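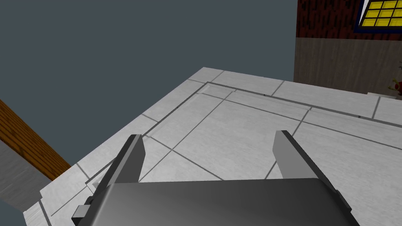 How long does a sourdough starter take before you can bake with it?

Usually ten to fourteen days in a kitchen of ordinary warmth. A cold kitchen can add another week, and a starter begun in December may sit there doing very little for several days before it gets going.

The method below uses rye flour for the first few days and white bread flour after that. I use the Saltasden wholemeal rye, but any wholemeal rye will do.

What you need

- a clean glass jar with a loose lid
- wholemeal rye flour
- strong white bread flour
- tap water, left to stand overnight if yours smells of chlorine
- kitchen scales

Days one to three

Put 100 g of rye flour in the jar with the same weight of water and stir until there are no dry lumps. Rest the lid on top without screwing it down. Leave it out of the sun.

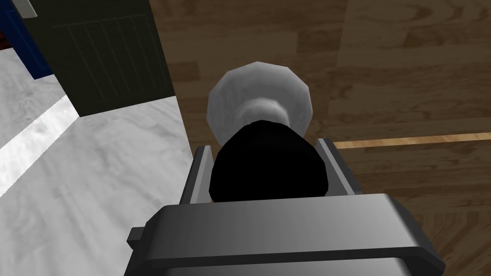

On the second day just stir it. On the third, throw away half and add 50 g of rye and 50 g of water. You may see a burst of bubbles at this point and think it is ready — it isn't. The early bubbles come from bacteria that die off as the mixture turns sour, and most starters go flat for a few days afterwards. Keep going.

Day four onwards

Change to white flour. Once a day, keep 50 g of the starter, discard the rest and feed it 50 g of flour and 50 g of water. Scrape down the sides so you can see how far it climbs. A rubber band round the jar at the starting level is useful.

The smell will change from something like old socks to something nearer yoghurt or green apples.
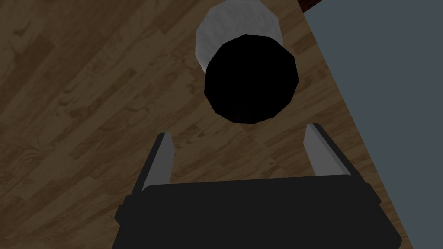 If a grey liquid collects on top, the starter is hungry. Pour it off or stir it in, then feed as normal. Pink or orange streaks or any furry growth mean the whole lot goes in the bin, and the jar needs a proper scrub before you begin again.

Testing it

1. Feed the starter and mark the level. It should double within six to eight hours, and do so three days running.

2. Drop a teaspoonful into a glass of water when it is near its highest. If it floats it is full of gas. Rye-heavy starters sometimes sink and still make good bread, so go by the rise if the two disagree.

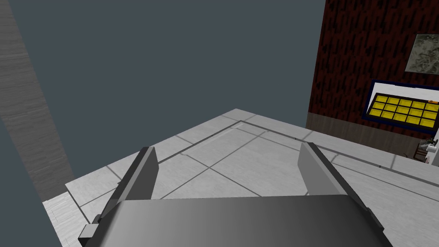 3. Bake a small loaf first. Use 20 g of starter for every 100 g of flour, and allow it all night to rise.

Keeping it

A starter you bake from once a week can live in the fridge. Feed it, give it an hour out on the side, then put it away. Take it out the day before baking and feed it twice.

Last updated March 28, 2020

Comments

Omunel
Mine went flat on day five and I nearly threw it out. Glad I read this first. Doubled on day 12.

Rillau
Can I use spelt instead of rye to start with?

Ozoliņš
Spelt worked for me but it was slower, and runnier too. I cut the water by 10 g each feed.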